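Visit notes — Kokosar student manipulation project, open Saturday

The Kokosar group runs a student project on handling soft goods. Visitors were admitted in the morning and the schedule was short: an introduction, a look at the recording work, then the training bench. I went mainly for the second item. The task for this term is cloth on a bed, using hand-held grippers, in ordinary furnished rooms.
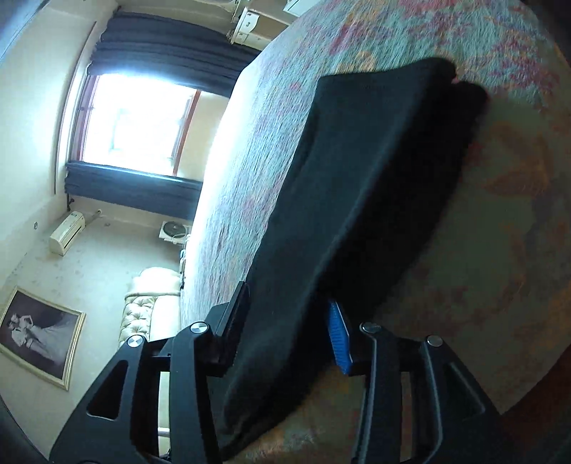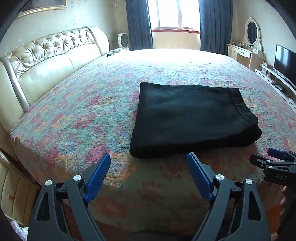

*Hand-held grippers and black cloth on the patterned bedspread. In the second view the blanket is folded flat.*

## Recording

The students work from a one-page task sheet. Each take begins with the cloth on the bed and ends when the operator calls it folded or abandons it. A take may not exceed 60 seconds. Failed takes are kept and labeled, and the group lead, Arnel Talavera, was firm on this point. An earlier batch had been cleaned too aggressively, and the policy trained on it had no response to a dropped corner.

The set stood at 3220 takes in October, of which 101 had been rejected for lost tracking. Most of the rejections came from fast wrist rotation. The operators have since been told to turn more slowly near the end of a fold, and the sheet now says so in bold.

Black fabric is a deliberate choice. It gives the vision model little contrast inside a fold, so edges and hems have to carry most of the information. A bedspread with a busy pattern makes segmentation harder again. I asked whether a plain cover had been tried. It had, in the first weeks, and the results did not transfer to anything else.

## Training bench

The bench is in the Grasov building, a ten-minute walk. Two students showed the replay tool, which plots finger opening against time and flags any grasp that closes on nothing. It is called Hornis and was written in the department. The interface is plain, but it loads a full session quickly and the flags can be edited by keyboard.

The current policy completes a single fold on a small towel. A second fold is unreliable, and the group did not offer a success rate. About half of the discussion was on this. Talavera's view is that the first fold leaves the layers uneven and the grasp then takes one layer where it should take two.

## Open points

- Time alignment between 2 grippers still needs a manual check for each session.
- Finger pads are replaced by feel — no wear limit has been set.
- The Lykkegaard team has asked for the labels in a different format. Conversion is planned for next term.

Parking is behind the Grasov building. The side entrance was locked, so use the front.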